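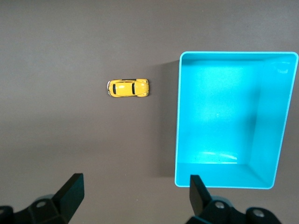
Pretura Street Toy Library, minutes of the Wednesday meeting

Present: Thaddeus Mercado (chair, also minutes, also biscuits) and 14 members. Apologies from the Antwi family, who have a cold and are keeping it.

1. Previous minutes. Accepted without being read, as is our custom.

2. Small vehicles. The yellow Beetle, catalogue no. 1513, was discussed at greater length than last year's budget. Moved that it live in the turquoise bin with the other small cars. Moved in reply that it would get scratched in there. Carried, 2 against, both of whom have borrowed it.
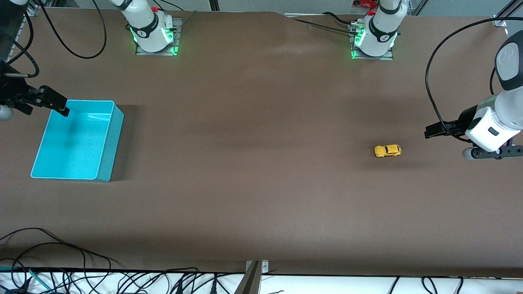 3. Bins. Culten have put their prices up again. Agreed to keep the turquoise colour for vehicles and to stop using it for farm animals, whatever the label says. Thaddeus to buy new labels.

4. Tables. Brown paper stays on for sorting days. Whoever has been doing sums on it is asked to use the back of the roster.

5. Other business. The Zandholm train set is still out on loan. A second letter will go, firmer than the first.

Closed 8.40 pm. Next meeting in April, bring a chair.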